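Search this site
Enter keywords
Go

THE JAR CLAIM, TESTED ON A DESK

Every October the catalogs try to sell us containers for the things we already keep in containers. This year the push is for ribbed glass. Fluted sides, square footprint, clear all the way through, and a page of copy in the Fillusard fall mailer telling us that if we would only put our loose desk stuff in one, we would stop losing it. The mailer has 117 pages. I counted eleven on which a fluted vessel appears with nothing in it except three identical pencils.

I don't own three identical pencils. I own the contents of a drawer, and I suspect most readers of this newsletter do too.

The argument for clear storage goes like this. You forget what you can't see, so if you can see it you'll use it, and if you use it you won't buy it twice. I have heard this from the Fillusard people, from the Kwofie shop downtown, and from a woman in line at the hardware store who was buying two more of them. It sounds reasonable. My objection is that ribbed glass is not what I'd call see-through once there's something inside it. The ridges chop everything into strips. A binder clip and a hair clip look the same from two feet away. Plain glass would do the job better, and so would a jelly jar, which you have.

Where the thing does earn its keep is light. Put one on a pale desk with a lamp or a window going and the ridges pick it up nicely, especially down near the base. I'll give the catalogs that much. It's a handsome object. Whether handsome is worth the money is between you and your checkbook, but please don't let anybody tell you it's a filing system. 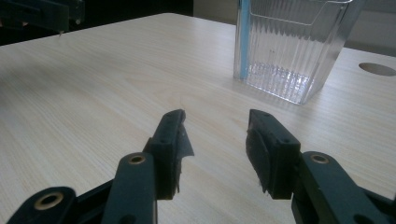 Issue 176 | Home & Desk | p. 4

The square shape deserves a word too. The claim is that square containers "recover wasted space," and the Fedton Office Annex has a sign up saying exactly that. On a shelf, packed side by side, fine. On a desktop you have one, maybe two, and the space you recover is a sliver that collects eraser crumbs. Meanwhile a square vessel has inside corners, and inside corners are where dust and pencil shavings go to live. I spent a good part of an evening with a cotton swab getting graphite out of mine. A round one wipes out with a paper towel.

Then there's the matter of where to put it. If your desk has one of those round cord holes cut in the top, you've probably noticed that everything small heads straight for it. I've lost a flash drive, a good many pushpins and one earring that way. Several readers wrote in after the last desk column to say they stand a jar near the hole as a sort of guard. I tried it for most of a month and I'm not convinced. Things roll around a jar quite easily. A plastic cover for the hole costs less than a sandwich, and if you run no cords through it you can tape a square of cardboard to the underside and forget about it.

About labels. Trallgate now sells a set of narrow colored strips meant to run up the corner of a container, so that you can sort by color: one for mail supplies, one for repairs, and so on. The idea is that a stripe is prettier than a word. Maybe it is. I used them in our hall closet and within two weeks the whole household was opening every jar to find the batteries, me included, and I had made up the system. Write BATTERIES on a piece of masking tape. It peels off when you change your mind.

Same goes for the wood-look desktops that everyone seems to have now, in that light beige with the fine straight grain. The advice is always to keep a felt pad under glass so it won't scratch. I can't say it's wrong. I can say I've been sliding a heavy jar back and forth on mine since spring without a pad and the worst mark on it came from a staple.

So if you've already got a fluted jar, use it for one kind of thing, something too big to be mistaken through the ridges. Scissors and rulers are good. Mine now holds dry pasta and has moved to the kitchen, where it gets emptied often enough that the corners stay clean. If you haven't got one, wait until after the holidays, when the Annex marks them down to make room for baskets.

Next month: baskets. Bring your doubts.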